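Wer bleibt, wenn die Probezeit vorbei ist?
Ein Gespräch über Einarbeitung, Absagen und die ersten Wochen im neuen Betrieb

24. Juli 2026

Die Personalvermittlung Olatance sitzt im zweiten Stock eines Bürohauses in Josterton, über einem Geschäft für Büromöbel. Ich habe die Leiterin der Abteilung Nachbetreuung dort besucht, weil ich wissen wollte, was mit den Menschen passiert, nachdem der Vertrag unterschrieben ist. Über das Finden von Bewerbern wird viel geschrieben, über das Behalten weniger. Ihren Namen möchte sie nicht lesen, das war die einzige Bedingung für unser Gespräch.

Sie arbeitet seit 17 Jahren in der Branche, die ersten davon in der klassischen Vermittlung. «Damals war meine Arbeit am Tag der Unterschrift beendet», erzählt sie. «Ich habe noch eine Karte geschickt, und dann kam der nächste Auftrag. Wenn jemand nach acht Wochen gekündigt hat, habe ich das nur erfahren, weil der Kunde sein Honorar zurückhaben wollte.»

Ihr heutiger Arbeitsplatz ist aus diesem Ärger entstanden. Vor einigen Jahren hat sie alle Vermittlungen durchgesehen, die im Archiv noch vollständig vorhanden waren. Es waren 1.449 Akten. In 1.145 Fällen war die vermittelte Person nach dem Ende der Probezeit noch im Betrieb. Für die übrigen hat sie die Gründe aufgeschrieben, soweit sie zu finden waren, und dabei eine Überraschung erlebt. «Ich hatte erwartet, dass es um das Gehalt geht. Das Gehalt kam vor, aber selten an erster Stelle. Viel öfter stand dort: Die Aufgabe war anders als besprochen. Oder: Es war am ersten Tag kein Zugang zum Computer eingerichtet, und der Vorgesetzte war im Urlaub.»

Das klingt nach einer Kleinigkeit, sage ich. Sie schüttelt den Kopf. «Für den Betrieb ist es eine Kleinigkeit. Für jemanden, der eine sichere Stelle aufgegeben hat, ist es ein Zeichen. Er sitzt zu Hause am Abend und überlegt, ob er den alten Chef noch anrufen kann.»

Mit dem Verpackungshersteller Tromel, einem der größeren Kunden, hat sie deshalb einen einfachen Ablauf vereinbart. Zwei Wochen vor dem Beginn ruft der zukünftige Vorgesetzte selbst an, nicht die Personalabteilung. In der ersten Woche gibt es kein Pflichtprogramm am Nachmittag. Und nach dem ersten Monat führt Olatance mit beiden Seiten ein Gespräch, getrennt und vertraulich.
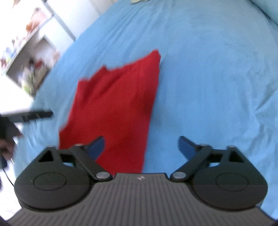
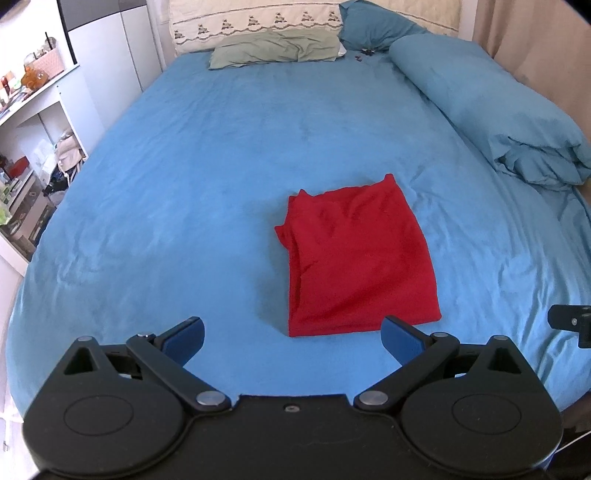

Ich frage, ob die Vorgesetzten so etwas gern mitmachen. «Am Anfang nicht alle», sagt sie. «Einer hat mir erklärt, er sei nicht das Kindermädchen. Ich habe ihn gefragt, wie viele Stunden er mit Vorstellungsgesprächen für diese Stelle verbracht hat. Er hat gerechnet und ist still geworden. Der Anruf dauert zehn Minuten.»

Schwieriger findet sie die Gespräche nach einem Monat. Manche neuen Mitarbeiter sagen ihr, dass alles gut sei, und kündigen kurz danach. Sie fragt darum nicht mehr, ob jemand zufrieden ist. Sie fragt nach dem gestrigen Tag: wann er angefangen hat, mit wem man gegessen hat, welche Arbeit liegen geblieben ist. «Wer dreimal allein gegessen hat, erzählt mir das nebenbei. Auf die direkte Frage würde er es nie sagen.»

Für die Notizen aus diesen Gesprächen benutzt die Abteilung das Programm Khan, das für sie etwas umgebaut wurde. Es erinnert an Termine und zeigt, welche Gespräche noch fehlen. Eine automatische Bewertung, wer vielleicht kündigen wird, hat sie abgelehnt – auch gegen den Wunsch mancher Kunden. «Stellen Sie sich vor, der Chef sieht neben Ihrem Namen eine rote Zahl. Wie behandelt er Sie am nächsten Morgen?»

Über Absagen haben wir auch gesprochen, obwohl das eigentlich nicht mehr ihr Gebiet ist. Sie hält es für einen Fehler, Bewerber auf dem zweiten Platz mit einem Standardbrief zu verabschieden. Wenn die erste Person nach kurzer Zeit geht, muss man ja wieder dort anrufen. «Und dann merkt man, wie man sich benommen hat.» Sie selbst hat früher solche Briefe verschickt, sagt sie, und einige Antworten darauf hat sie aufgehoben.

Was kostet die Nachbetreuung? Olatance berechnet pro vermittelter Person einen festen Betrag von 1.000 Euro, zusätzlich zum Honorar. Kleine Betriebe finden das manchmal zu teuer. Denen gibt sie eine Liste mit, die auf eine Seite passt und mit der sie es allein versuchen können. Ganz oben steht der Anruf des Vorgesetzten, danach der Schlüssel, der Zugang zum Computer und ein fester Platz zum Sitzen.

Im August beginnen bei Tromel die nächsten neuen Mitarbeiter. Die Anrufe bei ihnen sind schon gemacht, bis auf einen. Der zuständige Meister hat es zweimal versucht und niemanden erreicht, am Abend will er es noch einmal probieren.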